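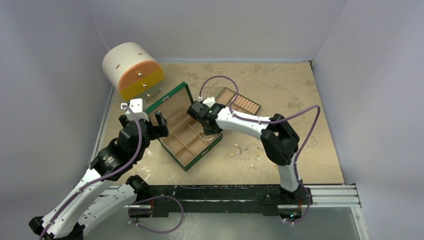 The green jewellery box with its lid up, its lift-out tray to one side and the little three-drawer cabinet behind

Mar 2, 2020

Sort-your-trinkets mornings are back at Lurnside

If you've got a knot of necklaces at the bottom of a drawer that you've been meaning to deal with since last July, you'll be pleased to hear the tidying mornings have started up again at the Chisholm Rooms in Lurnside. I went along to the first one and came home feeling very smug about my earrings.

The idea hasn't changed. You bring whatever you've got, in whatever state it's in, and you spend a couple of hours getting it into some sort of order with a cup of tea at your elbow. There were 13 of us this time, a better turnout than I'd expected on such a miserable wet morning, and between us we must have owned half the brooches in the county.

Most of the talk was about boxes. The dark green one got plenty of attention — it has a beige inside split up into compartments, and a tray that comes right out so you can get at what's underneath. The chain you can spot at one end of it, gold and pearly and in a proper tangle, set off a long debate about the best way to undo knots. One camp swears by two pins and a drop of baby oil. The other says talcum powder and patience. I'm a pins person myself, but I did hear a good case for the powder (and a sad story about a stained silk blouse, so do go easy on the oil).

The cabinet is more for looking at, I'd say, but I've fallen for it completely. It has a rounded cream top and three drawers in orange, mustard and a soft grey-green, each with its own round knob. Somebody suggested hair slides in the top one and watches at the bottom. I'd fill the lot with odd buttons and never open it again!

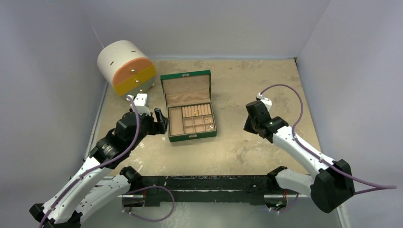

Ring rolls and small square compartments in the open green box, with the drum-shaped drawers in the back corner

Rings were the other big subject. I'd always kept mine in a saucer, and they scratch each other to bits that way. Padded rolls are much kinder, as you just push the band down into the slot and it stays put. There's a small gold ring sitting in the rolls in the photo, and I like how easy it is to find. The squares next to them suit little pieces, gold in one and silvery in another, and the long section down the left would do nicely for bracelets or a watch.

We also had a go at the swap table, where anything you no longer wear can go to a new home. I gave up a pair of clip-ons that pinch and took home a bead necklace I don't need. The leftovers go to the Nisetti shop on Studivden Road, which made £453 from donated jewellery last year and would be glad of more, broken bits included.

There are 4 more mornings to come before the summer break. It's 80p on the door, tea included, and you don't need to book. Bring a soft cloth and your reading glasses if you use them, as the light by the windows isn't up to much at this time of year.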